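Cuvgate opens shared community kitchen on Ajayi Street

June 21, 2021

Cuvgate is delighted to announce that its new community kitchen on Ajayi Street will open its doors next week, giving home bakers, supper clubs and small food businesses a proper place to cook, store and pack what they make. After a long winter of planning (and a very muddy spring of drain work!) the old parcel office has become a bright, busy space, and bookings are already coming in from right across the town.

The kitchen has 3 separate work areas, so a jam maker and a curry stall can share the same afternoon without getting under each other's feet. Every booking comes with the use of the cold room, the dry store and the wash-up area, and hirers can leave their own ingredients in a locked cupboard between sessions. Sessions run from early morning until late evening, and there is a lower rate for anyone in their first year of trading.

"I started out selling flatbreads from my mum's kitchen, and we had dough on every flat surface in the house, including the ironing board," said Garba Wike, who manages the project for Cuvgate. "So this one means a lot to me. We've had people in to look round who have been waiting years for somewhere like this, and they walk in and straight away start talking about what they'll cook. I can't wait to smell it all!"

The idea began with a survey of local households in November, which drew 1,689 replies. Many of those who answered said they would like to sell food or teach cookery but had no suitable place to do it. Cuvgate took on the lease soon after, and the fitting-out was carried out by Skelora, a joinery and building firm based on the other side of the river.

Skelora kept as much of the building as it could -- the tall windows, the brick arch by the loading door and the parcel counter, which has been sanded down and now serves as the front desk. Arash Tehrani, who led the work for Skelora, said his team had enjoyed the job from start to finish.

"Old buildings always have a surprise or two for you, and in this one no two walls meet at the same angle," he said. "The cupboards all had to be made to fit. We're really pleased with them, and I've booked a session myself to have a go at my aunt's pickles."

Alongside the hire sessions there will be an evening programme of classes, run with the Sernon adult learning group. The first term covers bread, knife skills and cooking for one, with a food hygiene course for new traders to follow. Places cost less for people on a low income, and there are 200 free places for young people aged 16 to 24.

The kitchen is on one level throughout, with step-free access from the street and bike racks in the yard. To book a session, join a class or arrange a look round, please call in at the Cuvgate office or ask at the front desk on Ajayi Street.

ENDS

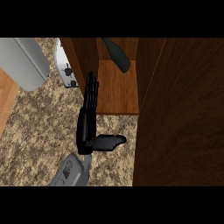 A dark green bottle in an open wooden cabinet, with a speckled granite worktop. Rendered image.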